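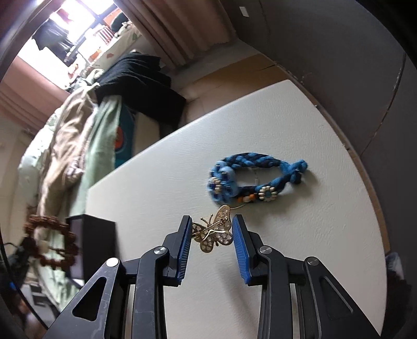

Catalogue > Hair Accessories > Clips and Slides > Lostar Slide

Search products Enter code or keyword Go

The Lostar Slide is supplied by Wotcombe to salons, theatrical wardrobes and schools of hairdressing. It is suitable for fine to medium hair and may be worn singly or in pairs. Slides are sold in packs of 2 -- trade cartons hold 117 packs. Customers with a known nickel allergy should consult the materials sheet before ordering. Clean with a soft, dry cloth; lacquer should not be sprayed directly on to the clasp.

Trade enquiries: Huệ Dương, Wotcombe Sales Office, quoting reference 634.

Shares 2 Comments 0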